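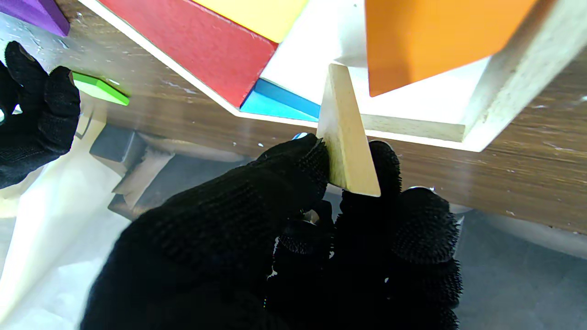 The Plakon ensemble brought their new chamber opera to Furnival Hall on Wednesday and I went along without knowing much beyond the title, Roter. It is written for two singers, a bass clarinet and a lot of percussion, and it runs to 40 minutes with no interval.

The hall seats 100 and was close to full. We sat on three sides of the players, so most of us spent part of the evening looking at somebody's back. I didn't mind that. The clarinettist moves between scenes anyway, and the sound changes each time. 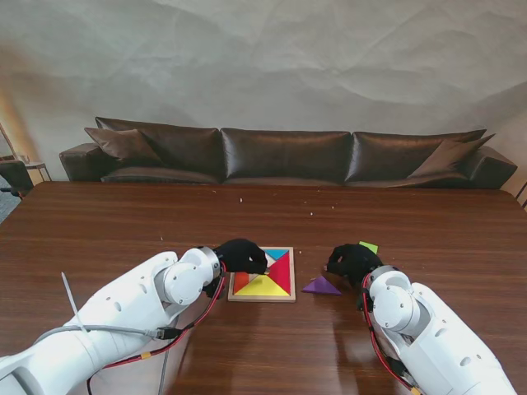 There are 12 short scenes, all set in a railway waiting room. The words are mostly timetable announcements, broken up and passed from one singer to the other. I lost the thread in the fifth scene, which goes on too long, and picked it up again when the drums dropped out and the soprano was left singing one platform number over and over - the best thing in the piece.

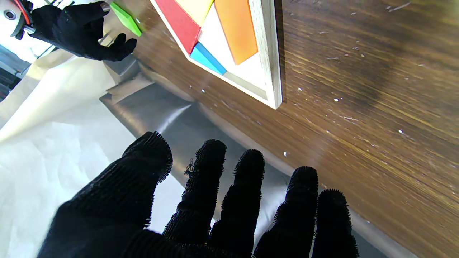

Black ribbed glove, fingers spread.

The ending is very quiet. A tram went past outside and I couldn't tell at first whether it was part of the score. I bought a programme on the way out, £2, with the full text in it, and read it on the bus.

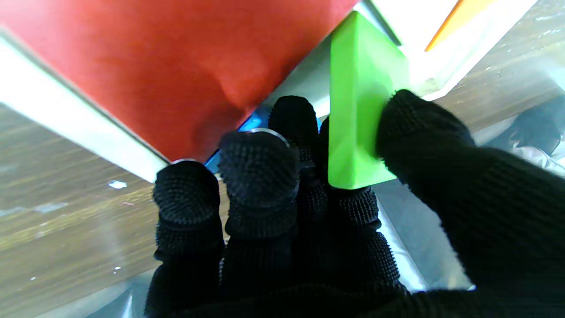 Is it being performed again? They are taking it to Zindton in May, with the same cast and a slightly bigger room. I may go, if only to hear the fifth scene again.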